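Gokadus two-arm folding kit: the open day, reviewed
15 July visitors' session at the Birnine works

I own a perfectly good pair of arms and I have been folding T-shirts badly with them for most of my adult life. So when Birnine opened its doors to anyone who might want to buy, borrow or merely frown at the Gokadus kit, I put my name down. I'd missed the March session owing to a train that went as far as the next station and thought better of it.

What follows is a review of the kit as shown, and to some extent of the day, as you can't easily have one without the other. I haven't had a Gokadus at home. I had a decent long look at one, got to drive it, and ate several of their biscuits.

What it is

Two small desktop arms, sold as a pair, with a gripper and a camera on each. You bolt or clamp them to a table you already own. The software comes from Statari and runs on an ordinary laptop, or on what Birnine calls an ordinary laptop, which was a good deal newer than mine. You show the arms a job by steering them through it over and over, and after enough goes they have a try by themselves.

It arrives as parts. The price on the leaflet was £387 for the pair without the table, the clamps or the laptop. I asked whether that included the power supplies. There was a short pause and I was handed a second leaflet.

Putting it together

The morning was given over to assembly, and I was glad of it, as most demonstrations start with the thing already built and polished. We were sat in front of a half-finished arm and told to carry on from step 8. The instructions are drawings with very few words, in the manner of flat-pack wardrobes, and the drawings are good. The wiring isn't so good. It runs on the outside of the arm, and there's a knack to leaving enough slack at each joint that nothing gets tugged when the elbow straightens. I did not have the knack. My arm could reach forwards happily but objected to looking left.

The screws are tiny and all but identical. Two lengths, same head, same bag. If Gokadus changes one thing before the next batch, please let it be a second bag.

I'd allow a weekend for the build. Birnine says an afternoon, and I expect that is true of people who work at Birnine.

Driving it

Steering takes a few minutes to learn and then gets rather pleasant. You move a pair of handles and the arms copy you, a shade behind. Picking up a sponge is easy. Handing the sponge from one arm to the other is harder than it looks, chiefly because your own hands keep trying to help. The grippers close more gently than I expected, and I never felt that my fingers were in any danger, though the sponge may see it differently.

There is noise. The motors make a thin whirring sound with a click at the end of each move, like someone winding a cheap watch next to your ear. In a workshop you'd stop hearing it. In a kitchen you would be asked to take it elsewhere.

The Oyewole method

The afternoon session was on what they call the Oyewole method, which is a way of teaching cloth jobs in short pieces: find the edge, take the edge, bring it over, let go. Each piece is practised separately until the arms can manage it, and then the pieces are strung together. It's sensible. It is also how my school taught country dancing, with similar results when the pieces were strung together.

Cloth is a rotten thing to give a robot. A mug stays mug-shaped wherever you grab it. A shirt has a new shape every time you put it down, and the interesting corner is usually underneath the rest of it. The staff were frank about this. They had a shirt that the arms were used to and a few that they weren't, and they let us choose. We picked an unfamiliar one, naturally.

The folding demonstration

Setup was simple enough: a long white table, an arm either side, a camera on each arm. We stood behind a line on the floor and were asked not to lean over, then leaned over.

A full attempt took nearly 45 seconds when it went well. When it went badly it took however long it took for someone to press the button. Of the tries I stayed for, the best ended in a neat rectangle that I would have been pleased to put in a drawer, and the worst in something like a dropped napkin. Sleeves were the trouble. Once a sleeve had got itself tucked under, the arms tended to treat it as part of the body and press on with great confidence.

What I liked was the lack of fuss between tries. The shirt was thrown back on the table any old how and off it went again, with no smoothing out by a helpful hand first. I've been to slicker demonstrations that were a lot shyer about creases.

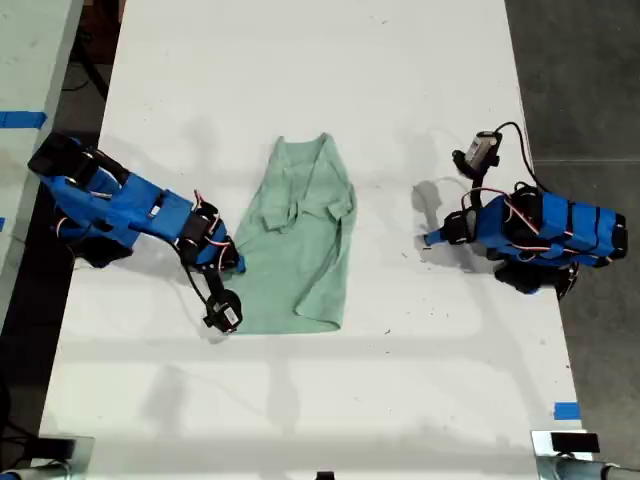 Good points

The arms are light and easy to clamp down, and there's nothing in the build that a patient person couldn't manage. Steering is a pleasure. The Statari software did not crash while I was there, and it saves your practice runs without being asked. Spare motors can be bought singly.

Bad points

The screws, as above. The outside wiring, which I would be forever catching on a cuff. The price that grows a second leaflet. And the written guide stops dead once the arms are moving, so that everything I learned about teaching them I learned from the staff, who aren't in the box.

Should you buy one?

For a club, a school or a person with a spare room and a tolerant household, yes, I think so. You'll learn a lot and some of it will be about robots. If you want your laundry done, no. I can fold a shirt in less time than it takes to switch the laptop on, and I fold them very badly.

Marks: 4 out of 5 for the kit, with a mark off for the wiring. The biscuits were shortbread.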